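4.2 Labelling rules at the shelf

I'll say it straight away: this is the section I'd have skipped as a student, and it's the one that cost us most of September. Our picking policy was fine. The arms were fine too, most days. What let us down was that two people in the same aisle could do the same job by the book and still leave us with data that didn't agree, because the book had been written for a warehouse and we were working on shop shelving.

The handling guide we inherited from the Bavthorpe trial had 15 rules in it. Tülin Ağca and I went through them one by one on a Monday, with a pot of tea and a red pen, and found that most of them were about the robot (speed near people, where the stop button goes, who may open the cell) and hardly any about the person showing it what to do. Yet in our set-up the person is the teacher! If she puts a slip down in a different spot each time, the model learns that the spot doesn't matter, and then it goes and drops one between two pallets.

So we wrote new rules for the human side. We kept them short and tried them out at the Wattanapong site, using the shelving in Figure 7: blue grid pallets on the upper shelf, small packaged goods on the lower one.

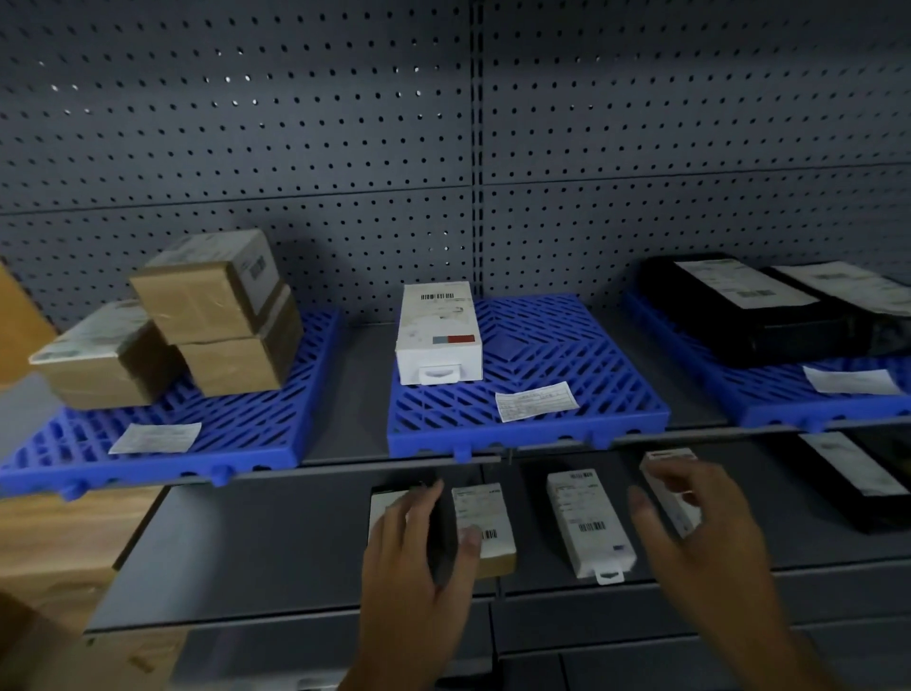 Figure 7. Working at the lower shelf with both hands. The pallets above hold packages and paper slips.

The first rule is that goods and paper are separate tasks. A demonstrator may handle a product or a slip, but we don't want both in a single recorded episode. We argued about this one for ages. Manee Sitthichai, who ran the sessions, felt it was unnatural (shop staff do both together all day long) and I still think she has a point. But when we mixed them, our reviewers couldn't agree on where one action stopped and the next began, and we ended up throwing out 1,167 episodes from a pool of 2,000. I was not popular that week.

The second rule covers printed faces. Where a package has a label or a barcode, the hand should leave it readable before and after the grasp whenever the shape of the pack allows. During the grasp itself we don't mind, and we'd be daft to, given how little there is to hold on some of these boxes. The Holumo checker reads the codes at the start and end of each episode and simply marks it for a second look if one has gone missing.

The third rule is about slips, and it's the one I'm fondest of. Paper is horrid stuff for a gripper. It bends, it sticks to its neighbour, and it weighs next to nothing, so a force reading tells you very little. We ask demonstrators to pinch a slip near an edge, keep the thumb off the print as far as they can, and hold it clear of the pallet for a moment before setting it down. A crumpled slip stays in use until it can't be read. Real shops don't iron their paperwork, and a policy trained only on crisp slips did very badly for us at Waltatano.

We also allow one slip in each hand. The early draft banned it, but everybody did it anyway, and a rule that all your best people ignore probably wants rewriting. Now the episode note just has to say which hand puts its slip down first.

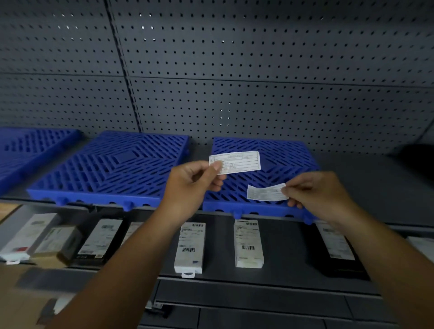 4.3 Checking that the rules are followed

Writing rules is the easy bit, of course. For each site we pull 100 episodes at random and give them to two reviewers who haven't met the demonstrator. They mark each rule as kept, broken or can't tell. If "can't tell" comes up a lot for one rule, we treat that as a fault in our wording and go back to it before we talk to anyone on the shop floor. The slip rule went through four versions this way, and I expect it'll see a fifth once we move to deeper shelves.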